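Unit 4: Setting Out Base Cabinets
Notes by Elfriede Heitmann

4.1 Datum line
Find the highest point of the floor along the run before marking anything. Measure up from this point to the finished cabinet height and carry the line round all walls with a level. Legs are then adjusted to the line, never to the floor.
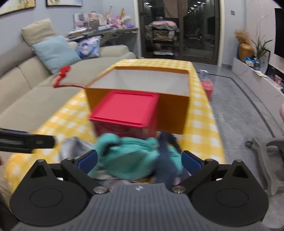

4.2 Order of fixing
Start at the internal corner. Clamp adjoining cabinets flush at the front edge, check for level in both directions, then screw together. Leave a service void behind the sink unit – pipework is seldom where the plan shows it.

4.3 Fillers and end panels
Scribe fillers to the wall after the run is fixed. A gap under 3 mm may be sealed; anything wider needs a strip cut to the wall profile. 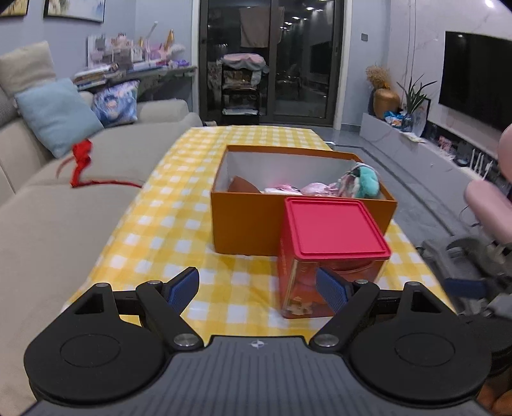

Red container with flat lid, checked tablecloth.

Reading for Monday: Kinoshita, chapter 11 (worktop joints). Bring your survey sheets for the Masanja kitchen.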